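ok so a few of you asked how the supper thing is going. thread, typing this on the bus so bear with

short version: I now cook one big pot of something every other week in the hall at Kenthorpe and people pay what they like. October was the first one. we've done 4

1st one was a disaster, or felt like one. lentils. I made enough for a football club and left the lid off my own brain re: salt. Benedikt Holzer (him from the allotments) had two bowls and said it was "very honest food" which I'm still thinking about

2nd one better. learned to do the onions the night before. if you take one thing from this thread: do your onions the night before. big tub, lid, fridge. your whole house will smell but your afternoon is free

also learned that a big pot doesn't behave like a small pot x 10. takes ages to come up to the boil. then it won't stop. everything at the bottom catches while you're off hunting for the bread knife

costs, because someone asked in DMs. I spend up to 140 quid a go, mostly veg, rice, tinned toms, and oil which is daft money now. third one we got that back with a bit over. fourth one we didn't. swings and roundabouts

the spices come from Joshi on the parade, who do the big bags. do NOT buy those little glass jars for this, you'll be skint by the cumin
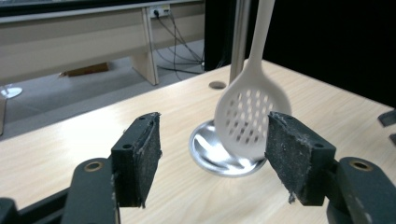
anyway the dumplings. people keep going on about the dumplings so I'll tell you. they're not mine, they're Yen-ting Yeh's, she brought the recipe to the third one and wouldn't write it down. had to stand next to her and watch

cabbage, salted, left for an hour then squeezed till your hands hurt. ginger, spring onion, mushrooms chopped really small. bit of white pepper. that's the filling. she tastes it off the back of her hand like a proper chef

folding: mine look like ears. hers look like dumplings. kids' table was better than me by the end of the night and let me know it

boil them in batches, don't crowd the pan, fish them out when they float plus a minute. vinegar and soy on the side. chilli oil if you're brave

things I still can't get right: rice for that many people. tried the oven way last time, foil over the tray, and the corners came out like gravel. if anyone does rice in bulk pls tell me your ways

2 people have asked about allergies and yes I write everything on a card by the hatch now. sesame, soya, wheat, the lot. should of done that from the start

next one is a squash and bean stew thing, plus flatbreads if I get up early enough. doors at half six, bring a tub if you want leftovers to take home

my stop, got to go. will reply to the rice people tonigth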